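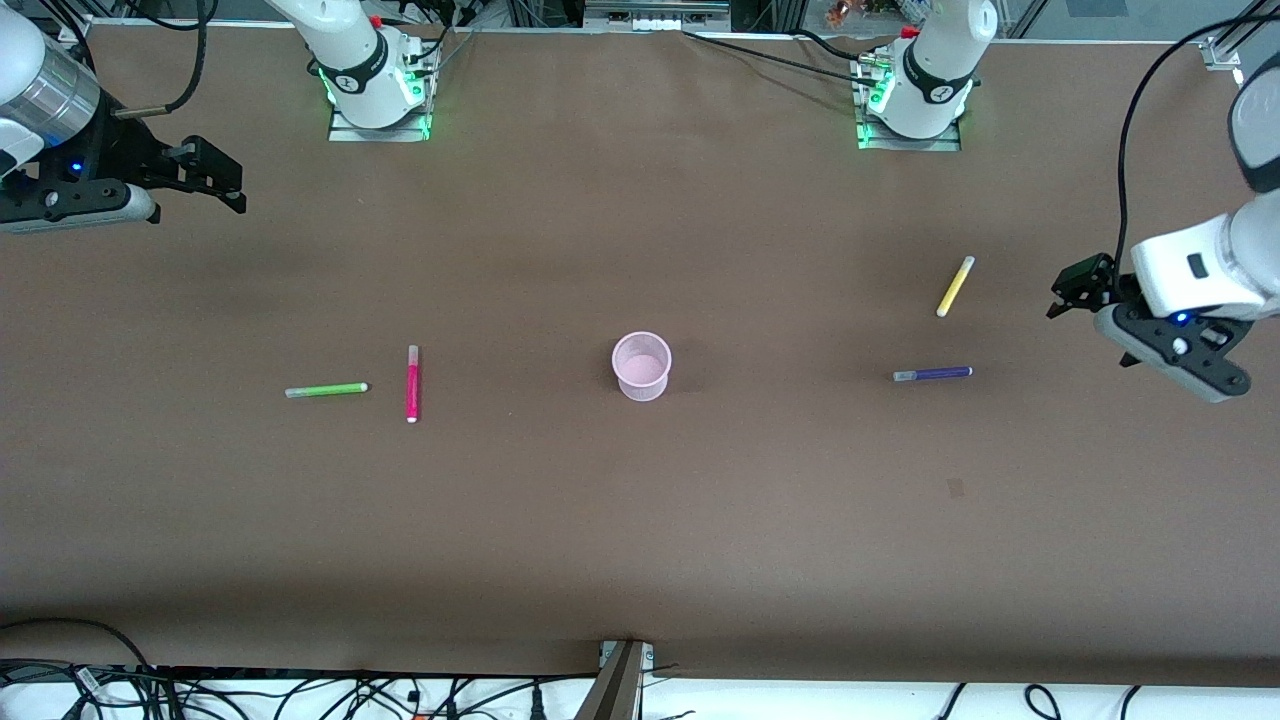 I've gone back to covering the table with brown paper. For years I used an oilcloth, which wiped clean well enough, but marker ink got into the creases and stayed there. Paper can be turned over when one side is a mess and put in the recycling after that.

The roll came from Haltex in Skerndale. It was the 400 mm one first, which was my mistake, as two strips side by side left a ridge down the middle and everything rolled into it. I changed it for the wide roll on Tuesday. It goes across in one piece now and I tape it underneath at the corners, pulling the long sides tight before the short ones.

Markers are the other job. I had far too many, most of them dry, and they lived in a biscuit tin where you had to tip the lot out to find one. I tried each on a scrap of the brown paper and threw out any that needed pressing. Yellow is hard to see on brown, but it does for blocking in shapes before going over them with something darker. Purple shows up well.

The pink cup is for keeping them in. It's too light to hold many, so I stop before it gets top-heavy, and the spares go in the drawer with the tape.

Next is the shelf by the door, where there are still 3 rolls of lining paper from the old house. I may cut those down for the drawers if they're wide enough.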